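Reading time: 12 minutes

Surfaces and Finishes: Handout 4
Decorative Stone and Its Imitations

1. Scope of this handout

This handout supports the fourth lecture in the unit. It deals with veined and brecciated stone, the printed and painted materials that imitate it, and the way in which patterned surfaces are combined in an interior. Students should have completed the reading on sedimentary and metamorphic rocks before the lecture. Section 6 sets out the written task, which is due on 17th August.

The unit uses the word "marble" in two senses, and students are expected to distinguish between them in written work. In geology, marble is a metamorphic rock formed when limestone or dolomite is recrystallised under heat and pressure. In the stone trade, the word has long been applied to almost any carbonate rock that will take a polish. Many of the well-known red "marbles" are, in the geological sense, limestones. Where the identity of a material has not been established, the correct term in this unit is "marble-patterned" or "of marble appearance".

2. Colour

Pure calcite marble is white. Colour results from other minerals present in the original sediment or introduced by later fluids. Red, maroon and rust-brown tones are generally attributable to iron oxides, chiefly hematite. Yellow and tan tones are usually produced by hydrated iron oxides, grey and black by carbonaceous matter, and green by serpentine or chlorite.

Red stone is seldom uniform. Iron is unevenly distributed through the sediment, and a single slab may pass from near-black brown to a warm terracotta within the width of a hand. A specification that calls only for "red marble" is therefore inadequate. The specifier should state the ground colour, the acceptable range on either side of it, and the colour and maximum width of the veins. An approved control sample should be held on site until the work has been accepted.

3. Veins and fragments

Veins form when a rock fractures and the openings are filled by minerals deposited from solution. In carbonate rocks the filling is most often white calcite. The sequence of events can frequently be read from the pattern: where one vein cuts another, the vein that continues unbroken is the younger.

A breccia is a rock made up of angular fragments, known as clasts, held in a finer matrix or in mineral cement. If the fragments are rounded, the rock is a conglomerate. The distinction matters to the designer as well as to the geologist, for angular fragments give a surface a restless character that is difficult to pair with other strong patterns. Brecciated stone can also be weaker along its cemented joints. Slabs are commonly backed with mesh or filled with resin before they are cut, and this treatment should be recorded in the finishes schedule.

Students should be able to use the following terms accurately.

Ground: the dominant colour against which veining is read.
Vein: a mineral-filled fracture, or its printed or painted equivalent.
Clast: an individual fragment within a breccia.
Matrix: the finer material between clasts.
Book-matching: the laying of consecutive slabs as mirror images along a shared edge.
Repeat: the distance after which a printed pattern begins again.

4. Patterned surfaces in combination

A floor and a wall are seldom judged separately. When both carry a pattern, one is normally permitted to dominate, either through depth of colour or through the scale of its figure. A dark, heavily veined floor may be set against a pale wall covering with a plant motif, provided that the wall pattern remains low in contrast. Plain white walls throw the whole weight of the composition onto the floor.

Deep red veined surfaces, with pale walls where walls are shown:

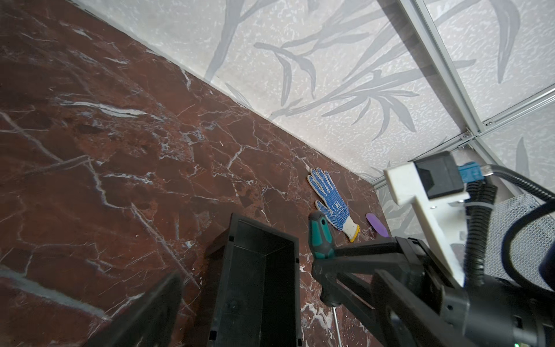
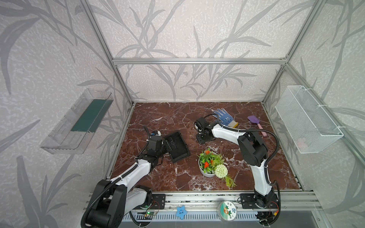
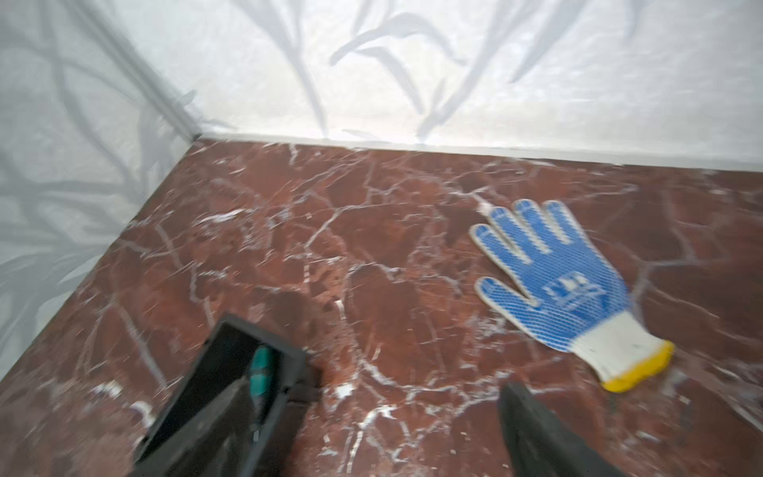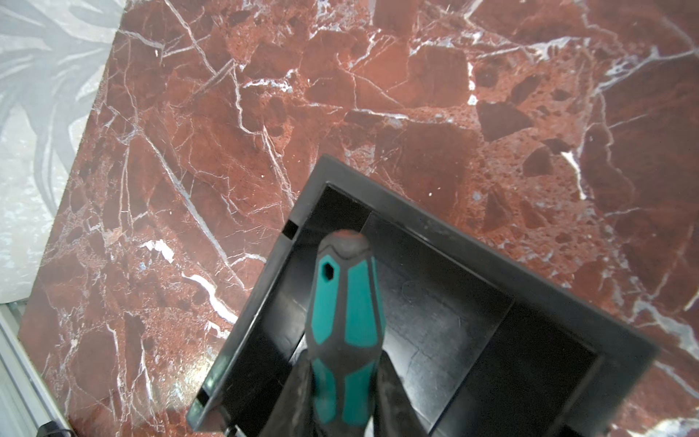 The junction between two surfaces requires as much attention as the surfaces themselves. A change of material at an internal corner may be left as a plain line, covered with a bead or trim, or recessed to produce a shadow gap. The plain line demands the highest standard of cutting. A trim is more forgiving, but it introduces a third colour, which must be considered at the same time as the other two.

Lighting should be settled before samples are approved. A polished dark surface reflects its surroundings and will show every fitting above it. A honed surface scatters the light and appears paler and greyer. Samples ought to be viewed flat if they are intended for a floor and upright if they are intended for a wall, under the lamps that will be used in the finished room.

5. Imitation: methods and assessment

The imitation of costly stone is an ancient practice. Painted imitations of coloured marble are known from Roman interiors, and scagliola, a composition of gypsum plaster, glue and pigment, was brought to a high standard in Italy and later throughout Europe. Current methods include vitrified tile, high-pressure laminate, printed vinyl and adhesive film.

Two sources held in the unit collection should be consulted. The first is the Poduval pattern folio, a bound set of marbler's specimens bearing the date 1721. The second is the Gumari sample drawer, catalogued under number 2316, which contains modern printed surfaces. The folio may be viewed by appointment only and must remain on its cradle. Items from the drawer may be handled at the bench.

An imitation should be assessed under four headings: the repeat, the depth of the figure, the edge and the joint. Repeats are easiest to detect by selecting one distinctive feature, such as a forked vein, and searching for its recurrence. Natural translucency is difficult to print, and calcite veins that appear to lie within the stone will often appear in a printed material to lie upon it. At an exposed edge, solid stone continues its figure through the full thickness, whereas a surface print stops.

These observations do not imply that imitation is a fault. Printed materials are lighter than stone, require less substantial support and may be replaced at modest cost. The designer's obligation is to describe the material truthfully in the schedule and to the client.

6. Written task

Students are to select one stone and one imitation of it and to compare the two in a report of no more than 12 pages, including drawings. The report must contain a finishes schedule in the Clirkum format, a scaled detail of one floor-to-wall junction and a maintenance statement for each material. The maintenance statement should address acid sensitivity, abrasion and the renewal of sealers.

Samples borrowed for the task are to be signed out at the Biter Building front desk and returned in the sleeve provided. Reports are submitted through the unit page. Requests for an extension must be lodged in writing before the due date and should be accompanied by supporting documents. Marked work will be returned with a completed criteria sheet, and students who wish to discuss their results should bring that sheet to the consultation hour.

Contact the unit office | Copyright School of Interior Studies | Back to top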